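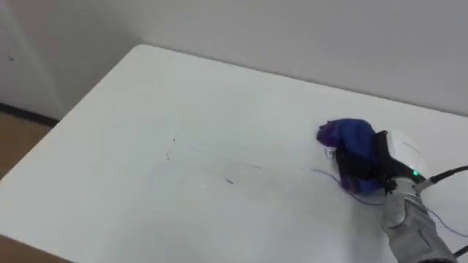

*Slide 1: blue and purple cloth, bunched up, with its loose thread*

Talk for the Skindcombe housekeeping day, 28th August. Speaker: Syahrul Hutapea. 20 minutes.

- Say hello, thank Vikeo for the room.
- Start with threads. Snip them close and don't pull. One pull can pucker a whole hem.
- We have 403 cloths in use at Skindcombe. Most go back on the shelf in a ball – ask who does the same at home.
- Microfiber: wash it apart from cotton, no softener, low heat.
- Shake each cloth out before folding. Flatten the corners with your palm.
- Next slide: blue on top, dark grey and purple under it, barcode tag hanging at the front. The edges don't line up and that's fine for a shelf.

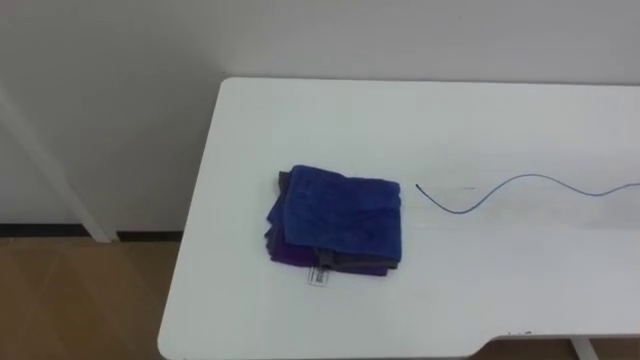

## Folding and stacking

- Fold in half, turn, fold again. Show it 2 times, slowly.
- Keep stacks low – tall ones slide.
- Pass the cloths around, then take questions.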